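Pirkenano bench budget – notes and data card

Status: draft for the May purchase round. Last edited 26 Jan 2023.

What this is

A cost sheet and a usage log for the two-arm packing bench. The log covers 21 sessions and 3274 rows, one row per attempted task. The cost sheet has one line per part or service. Both files are kept together so a price can be checked against how much the part gets used.

Files

costs.csv – item, supplier, unit price, lead time in weeks, quote reference
usage.csv – session, task, arm, start, end, stop reason
quotes folder – scans from Driva and Giltora, two per item where we could get them

Scope

The tasks are small-box work: phones, lids and inner trays, with a few loose items such as scissors left on the table. Both arms work from the same side. Prices cover grippers, mounting brackets, cable sets and service hours. The arms themselves were paid for under the Nigatu grant and are not in the totals.

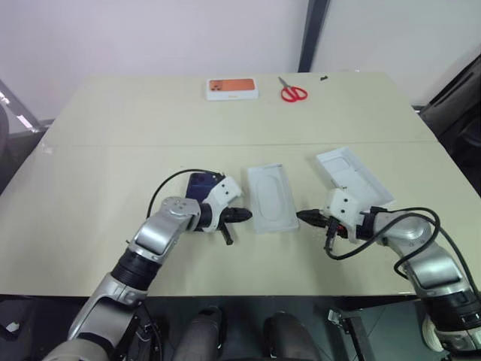
Yeshi Birhane asked why the sheet carries only one spare gripper when both arms run the same hours, and would rather see a pair ordered together, even if that pushes the new table into next year.

The request is open. A second spare adds one line and no extra shipping if it goes on the same Driva order. Leandro Mansilla is checking whether the quoted lead time of 11 weeks still holds – if it does, the order has to leave before the end of the quarter.

Known gaps

Cable sets are priced from a single quote. Service hours are an estimate, with a ceiling of roughly 4000 for the year, in dollars before tax. Stop reasons are blank in the first two sessions. Floor space and power are budgeted by the building and do not appear anywhere in these files.

Updating

Add new quotes as new rows and leave the old ones in place. Put the quote reference in every row, including renewals. Changes to usage.csv go through Leandro.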